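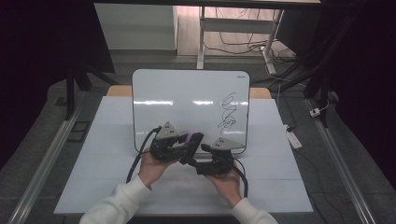
Hand-held gripper station: equipment plan and budget notes

This page covers the tabletop station at the Plorkdale site and what we plan to buy for a second one. Prices are held in the purchasing sheet kept by Ülle Rimkutė. Last edited 29th October.

Grippers
Two hand-held units per station, black bodies with a gray triangular plate on top. Both are cabled. The quote from Inard covers 2 pairs – one for the new station, one as a spare. Lead time is six weeks, so the order has to go in first.

Finger pads
The pad on the left unit is purple-pink. Pads are budgeted as consumables and bought in packs of 100. Barta and Fekby both supply a pad that fits the angled finger; Fekby is cheaper per pack but charges separately for shipping.

Work surface
White panels over the tabletop, seams left visible. Lajos Erdős asked for a matte finish on the second table. Matte adds three days to delivery and nothing to the price.

Task props
Small dry-erase board with a thin dark frame, set upright toward the back of the table. Black marker only. Boards and markers come out of office supplies and don't count against the equipment line.

Power and cables
Floor-level power strip to the right of the table. The second station gets its strip mounted under the tabletop, plus cable covers for any run that crosses the floor. Covers were left out of the June estimate and have been added.

Still open
Gloves, spare cables, and whether the curtains are charged to the station or to the room. Send corrections to Ülle before the order is placed.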